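비닐봉지 담기 작업의 시연 데이터 수집 지침

작성: Tyyne Laitinen
최종 수정: 2025년 3월 11일

이 지침은 양팔 작업대에서 과일 모형을 비닐봉지에 담는 시연을 기록할 때 지켜야 할 순서와 기준을 정리한 것이다. Rendville 작업실의 조작자 전원에게 적용하며, 조작 경험이 있어도 첫 기록 전에 한 번은 끝까지 읽는다. 과제 번호는 731이고, 바구니에서 물건을 꺼내는 과제 467과는 기준이 다르므로 섞어 쓰지 않는다.

비닐봉지는 형태가 일정하지 않다. 같은 봉지라도 놓을 때마다 입구의 모양과 높이가 바뀌고, 얇은 막이 물건을 가리거나 손목 카메라 바로 앞까지 올라온다. 단단한 상자에 담는 작업의 규칙을 그대로 옮기면 기록의 품질이 고르지 않게 나온다. 아래 기준은 대부분 이 점 때문에 따로 만든 것이다.

1. 시작 전 점검

비상 정지 버튼을 눌러 두 팔의 구동이 모두 끊기는지 확인한다. 한쪽만 끊기면 작업을 시작하지 않고 Kimico 담당 창구에 알린다. 정지 해제는 작업대 안에 손이 없는 것을 눈으로 확인한 뒤에 한다.

그리퍼 손가락 끝을 손으로 만져 날카로운 곳이 있는지 본다. 작은 흠집에도 비닐이 걸려 찢어진다. 케이블은 팔을 양끝까지 움직여 보면서 당겨지거나 관절에 끼는 곳이 없는지 확인한다.

카메라는 손목 두 대와 고정 한 대를 모두 켜고 미리보기를 확인한다. 렌즈에 얼룩이 있으면 마른 천으로 닦는다. 초점과 노출은 수동으로 고정한다. 자동 노출을 켜 두면 밝은 비닐이 가까이 올 때 화면 전체의 밝기가 흔들린다.

2. 봉지와 물건의 배치

봉지는 무늬가 있는 것과 없는 것을 번갈아 쓴다. 인쇄 글자가 있는 봉지는 글자 방향을 맞추지 않는다. 손잡이는 꼬인 상태로 두어도 되지만, 그리퍼 손가락이나 관절에 감겨 있으면 풀고 시작한다. 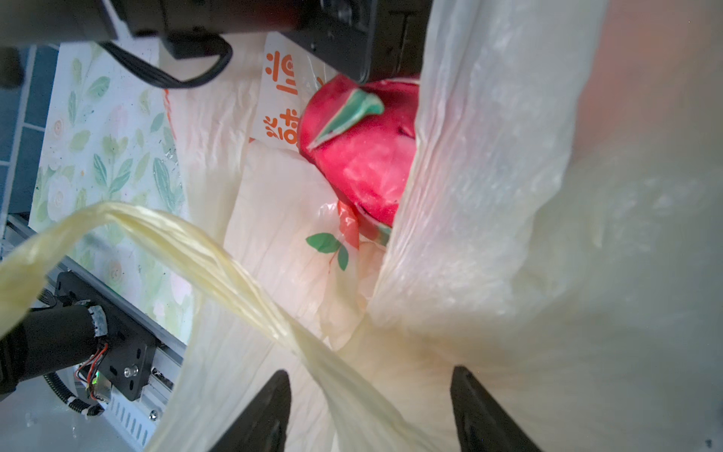 물건의 위치는 매회 바꾼다. 바구니 안의 순서, 기울기, 겹친 정도도 바꾸고, 같은 배치를 3회 넘게 반복하지 않는다. 배치표는 Domia 프로그램이 생성하며 조작자가 임의로 고치지 않는다. 배치표대로 놓을 수 없는 경우에는 건너뛰고 사유를 적는다.

주변에 두는 방해 물체도 배치표를 따른다. 작업과 상관없는 물건이라도 회차 중간에 치우면 그 회차는 쓸 수 없다.

3. 봉지 입구 벌리기

한쪽 그리퍼로 입구 가장자리를 얕게 잡는다. 깊게 잡으면 안쪽 면까지 함께 집혀 입구가 열리지 않는다. 막이 두 겹으로 접힌 곳은 피하고, 접힌 곳밖에 잡을 수 없으면 놓았다가 다시 잡는다. 다시 잡는 동작은 실패로 보지 않으며 기록에서 잘라 내지 않는다.

벌릴 때는 옆으로 먼저 당기고 그다음에 위로 든다. 막이 팽팽해지면 바로 멈춘다. 손목 카메라에서 봉지 안쪽 면이 보이면 충분히 벌어진 것으로 본다. 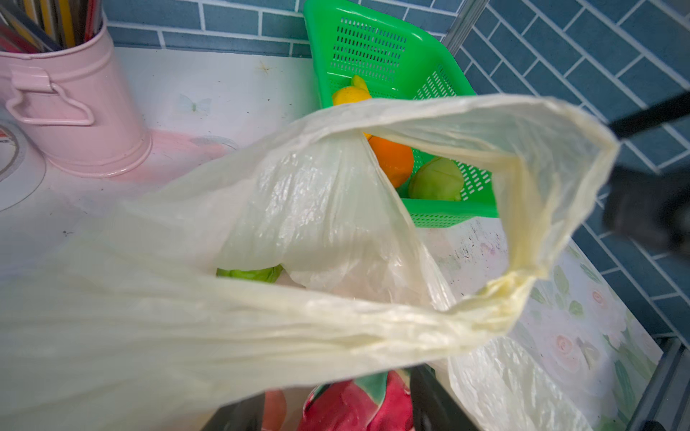

손목 카메라로 본 봉지 입구. 안쪽 면이 보인다.

4. 물건 옮기기와 놓기

물건은 입구보다 높은 위치로 들어서 옮긴다. 비닐을 스치면서 밀어 넣지 않는다. 두 그리퍼가 서로 가까워지는 구간에서는 한쪽이 멈춘 상태에서 다른 쪽만 움직인다. 두 팔을 동시에 접근시키는 조작은 허용하지 않는다.

놓을 때는 손가락을 천천히 열고, 물건이 손가락에서 떨어진 것을 확인한 다음 위로 뺀다. 물건을 높은 곳에서 떨어뜨리면 봉지가 옆으로 밀리고 다음 물건을 넣기 어려워진다.

물건이 작업대 바닥으로 굴러간 경우, 팔이 닿는 위치이면 그대로 집어 계속한다. 닿지 않는 위치이면 회차를 종료한다. 기록 중에 손을 넣어 물건을 옮겨 주는 것은 금지한다.
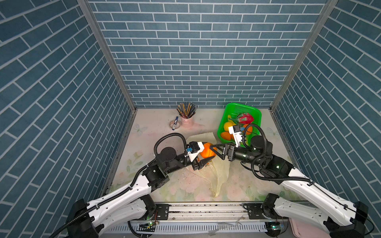 5. 회차 종료와 판정

배치표에 적힌 물건이 모두 봉지 안에 들어가고 두 팔이 대기 자세로 돌아오면 종료한다. 판정은 세 가지로 한다.

성공: 지정된 물건이 모두 봉지 안에 있고 봉지가 찢어지지 않음.
부분 성공: 일부만 들어갔으나 안전 정지가 없었음.
폐기: 안전 정지, 카메라 끊김, 사람 손의 개입, 봉지 파손 가운데 하나라도 있음.

폐기한 회차도 파일은 지우지 않고 폐기 표시만 한다. 부분 성공을 성공으로 올려 적은 것이 검수에서 나오면 그 조작자의 같은 날 기록 전체를 다시 검수한다.

6. 보관 및 기록

현재 과제 731의 누적 회차는 거의 1908회이다. 봉지를 교체하면 교체 시점의 회차 번호를 일지에 남긴다. 찢어진 봉지는 테이프로 붙여 쓰지 않는다.

작업이 끝나면 바닥 깔개의 부스러기를 털고, 두 팔의 전원을 끈 뒤 표시등이 꺼졌는지 확인한다. 원본 영상은 당일 안에 Bouvier 저장소로 옮긴다. 손목 카메라와 고정 카메라의 시각이 어긋난 회차는 옮기기 전에 일지에 표시한다.

판정 기준의 다음 개정은 4월에 한다. 수정 의견은 회차 번호와 함께 일지의 비고란에 적는다.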